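# Before we sign for the folding robot

Every laundry manager I know has had the same brochure by now. Ours came from Torkusa in October, with a covering letter and a finance plan spread over 77 monthly payments. I have read it four times. I still can't find the page that says what happens when a customer sends in a coat.

I sit on the buying group for the Kutthorpe laundries, so part of this is my own fault. Last year we let ourselves be talked into a conveyor on the strength of a very good lunch, and it spent eight weeks under a sheet waiting for a part. Sandra Inskip, who keeps our books, still has that invoice pinned above her desk. I'd like the next one to give her less to look at.

## What the money buys

Towels, mostly. Flat things, all one size, fed in from the same side. The Sauerland machine does them well and has done for years, and I've no quarrel with it. The quarrel starts when the salesman moves from towels to "mixed garments" in one breath and the price moves with him.

Mixed garments is where our hours go. A towel takes no thought. A padded coat has a zip, pocket flaps, sleeves that go where they like, and a filling that pushes back. Cyril Catterall has been folding for us longer than I've been buying, and he treats each one a bit differently. Ask him how and he'll shrug and pick up the next.

So when a firm tells me its gripper can "handle" outerwear, I want to know what the word means. Getting hold of a jacket is a small part of the job. Two fingers can pinch the front of a quilted coat, fair enough. A folded coat, square, with the zip lying straight and both cuffs tucked in, is what the customer pays for.
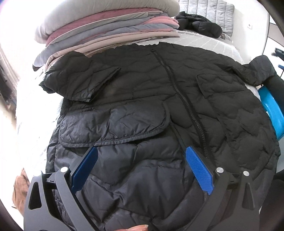 ## What I'd want in writing

- **A trial on our own stuff.** A hundred pieces out of our bags, picked by us, coats included. Their demonstration pile at Grolness was 100 identical shirts, and I could fold those asleep.
- **A count of the failures.** How many had to be done again by hand, and how long that took. A person standing by to rescue the machine is a wage, and it belongs in the sum.
- **The price of the finger pads.** They rub against cloth and zips all day and they will wear. Torkusa's quote lists the arm, the table, the software and the training, and says nothing at all about pads.
- **A way out.** If it can't do coats by the end of the first year, we pay the towel price.

I'm told this is unfriendly. One reply from the sales office said that early buyers are "partners in learning". Partners usually split the bill.

The budget meeting has 126 lines to get through and this will be one of them, somewhere after the boiler. My vote is to mend the boiler, give Cyril the bigger table he has been asking for, and write back to Torkusa with the four points above. If they agree to the trial, I'll carry the bags in myself.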